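**Subject:** Re: [cliltidow-data] How much mess is too much mess?
**From:** Nathalie Dierckx
**Date:** Thu 1 October

Colin Sedgwick wrote:

> I've gone through the August batch and the runs are clean, maybe too clean. Same table, same light, same starting pose. The policy does great until somebody moves it into another room. Do we keep adding to the same set, or start over somewhere less tidy?

Keep the old set, please! It's a fine base and I'd hate to lose it. But yes, go somewhere less tidy, and go soon. We switched to the Drumholm rooms for the glass task and I'm having more fun with this than I've had all year.

What I love about the new place is the shine. The table has a glossy top with scratches and worn patches along the front edge, the floor is big white tiles, and the ceiling lights show up in both. Then you put a clear glass with a little water in it near the back edge, and the model has to find it among all that glare. Our old matte bench never asked anything like this of it.
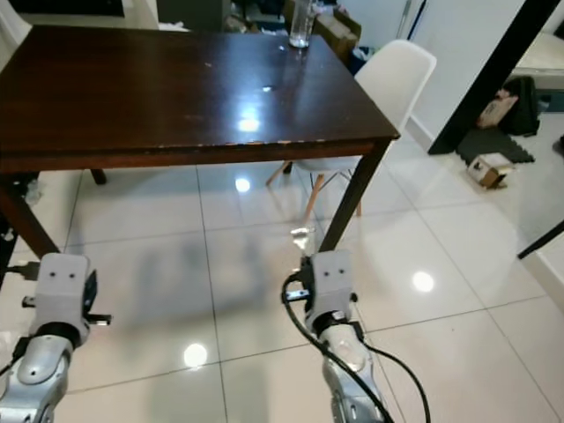

Tanko Obi wrote back that he'd worry less about the glare and more about the operators, who all fall into the same approach path by the second hour, so you end up with a lot of footage and very little variety. Fair point, and I see it in my own runs too. I always come in from the right if I'm not thinking about it.

So we tried a small change this week:

- new start pose every 4 episodes, drawn by the script
- operators swap after 23 episodes, even if they're on a roll
- failed grasps stay in, tagged `miss`, as long as the operator recovers
- chairs and boxes stay wherever they are

The third one is my favorite. Ulises went back for a second try on one grasp and it's a lovely little sequence — slow down, open, shift over, close. I want dozens more like it.

Colin, could you split the eval by room before you retrain? I'd like three numbers: old room, new room, both mixed. The loader in Hastamcombe already reads the `room` field, but it drops episodes where the field is blank, so check the August ones first.

Nathalie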